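Plarthorpe Puts the Snack Drawer Out of Its Misery

FOR IMMEDIATE RELEASE
4/25/22

BROLLARD — Plarthorpe, a small maker of countertop organizers, today announced the opening of orders for the Drumus, a clear stepped rack for break rooms, front desks and any other place where snacks are put down and forgotten.

The company has sold drawer trays for 13 years. During that time it has received a steady stream of letters from customers who bought the trays, filled them and then stopped opening the drawer. One office manager wrote to report the discovery of a granola bar older than her assistant's career. Plarthorpe framed the letter and started work on something without a drawer.

"We make a good tray," said Yao-tsung Chuang, founder of Plarthorpe. "You can have the best tray in the state and people will still close the drawer on it. I took that personally for a while."

The Drumus is see-through on purpose. Its compartments climb in steps, so the food at the back has the same chance in life as the food at the front. Dividers keep the flat packets away from the bulky ones, an arrangement both sides seem to prefer.

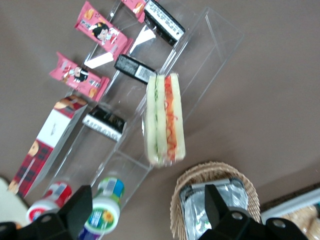
Sandwiches were the hard part. Early versions of the rack were drawn up around crackers and cookies, which stack nicely and ask for little. Then the Kurup building, where Plarthorpe rents its upstairs office, agreed to try one in the shared break room in March, and tenants began bringing lunch. A wrapped sandwich wants to stand up and show its filling. It also wants to fall on its neighbor. The design went back to the bench for 10 weeks' worth of changes, done in two, and the compartments came out deeper.

"I was told it was a snack rack," said Jui-lin Cheung, who drew the final version. "I have the email. It says snack rack, twice."

Cheung also asked that the rack be tested with real packaging, bright colors and all, and not with the plain gray blocks the company had been using. Pink packets, she noted, do not behave like gray blocks. People pick them up, put them back sideways and wander off. The finished rack allows for this — there is room in each compartment for a packet to lean, and it can be straightened by whoever cares most.

The first run is 216 racks. Orders are open to offices, schools and shops, with single racks available to households that feel up to it. Each rack ships flat with a cloth and one page of directions, most of them about crumbs.

Plarthorpe will go on selling its drawer trays, which remain good trays.

About Plarthorpe
Plarthorpe designs and sells organizers for counters, shelves and drawers from its office in the Kurup building, Brollard. Orders and press questions can be sent to the front desk, extension 1844. Please let it ring.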